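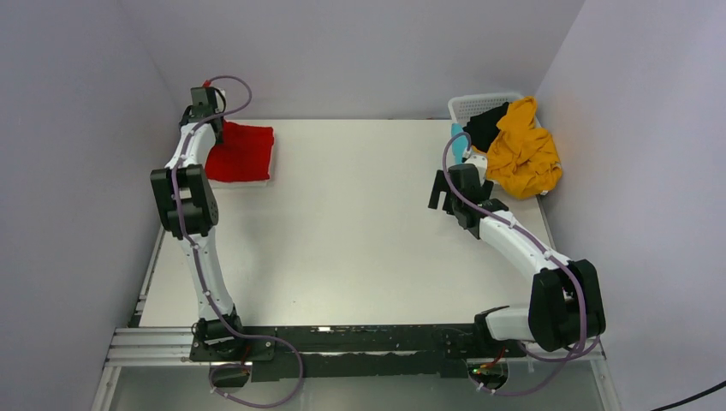
Grey paint is rarely grey. A mixing machine makes it from a white base and small doses of tinter, usually black with some red, blue or yellow oxide, and the eye is quick to find whichever of these has been given the larger share. The effect is strongest in the palest shades, where there is too little black to hold the colour down. It is also strongest next to a surface that is nearly neutral. Walls in a pale lavender-grey, set round a matt off-white table top with only a faint grey in it, show their violet side plainly; put the same walls round dark oak and most people would call them grey and leave it there. Shade in the corners adds to the difficulty, as each wall takes up some of the colour reflected from the wall beside it.

Warrick Partington has spent most of his working life on this problem. He runs the colour room at Brika, a maker of trade paints, where his job is to see that a grey bought in one year will match the same grey bought in the next. The firm's best seller in the pale range is sold under the number 3737. It has never been given a name. Partington says that names draw complaints, as a customer who buys a paint called Pebble has a pebble in mind.

3737 contains black, a red oxide and a blue, and no yellow at all. By north light it reads as a cool grey. By late afternoon sun it goes almost to stone. Under a cheap lamp it can turn a clear mauve, and that is the subject of most of the letters Partington receives.

The cause is well understood. Two paints may look alike under one lamp and differ under another, if they reach the same apparent colour by different mixtures of pigment. The trade word for it is metamerism. A wall touched up with a second maker's paint, matched by eye in the shop, may be perfect at noon and show every patch after dark. Partington's advice is to keep the tin, write the batch number on the lid, and repaint the whole wall if the batch has run out.

Brika tests for the fault in a painted booth with a row of switched lamps. A card from the new batch is laid edge to edge with a card from the standard, and the pair is viewed under each lamp in turn. The booth itself has to be repainted at intervals, as its own walls yellow and begin to colour the results. Partington last had it done in February, and threw out 36 standard cards at the same time because their edges had picked up grease from handling.

The cards are then read by instrument. Brika uses a Drondard, a bench meter that gives the reflectance of the sample across the visible range. The meter is more consistent than any person, but it reads a spot the size of a coin and takes no account of what surrounds it. A batch can pass on the meter and still look wrong on a wall.
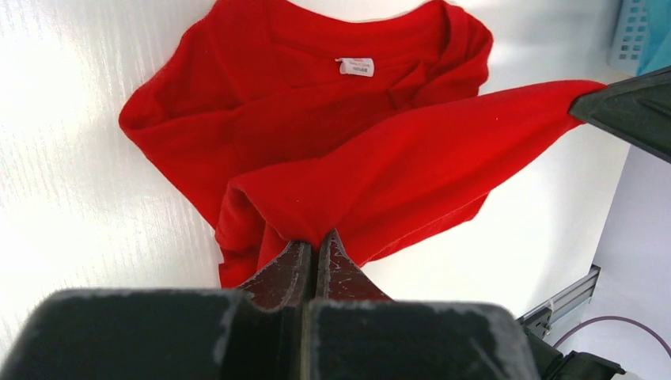

Surroundings account for a good share of the error. A pale matt wall returns most of the light that falls on it, and it returns whatever colour that light has collected on the way. A brick terrace opposite a window will warm a room by several visible steps. So will a red carpet, though the effect fades above waist height. Lawns are worse, and Partington will not sell 3737 for a ground-floor room facing grass without a test panel first.

Test panels are commonly made too small. A brushed square on the old paint tells the buyer very little, as the old colour surrounds it on all sides and the eye judges the two together. Bakalis, a decorating firm that takes much of its paint from Brika, uses loose boards with two coats and a bare margin, and moves them about the room over a full day. One board is always stood in a corner, where the colour will be at its deepest.

Finish matters as well. The same tint in a matt and an eggshell will not look the same, as the eggshell throws back a little white light from its surface and appears thinner from some angles. Ceilings seen along their length show this most. Bakalis keeps to matt for walls and ceilings and allows a sheen only on woodwork.

Rollers have their own part in it. A long pile leaves a stipple, each point of which casts a small shadow, and the wall dries to the eye a shade darker than the card. Bakalis changed to the short-pile Bolo sleeve for pale work and found that some 30 per cent fewer rooms needed a third coat. Partington puts part of that down to the painters taking more care with a new tool, and has asked for the figures again next year.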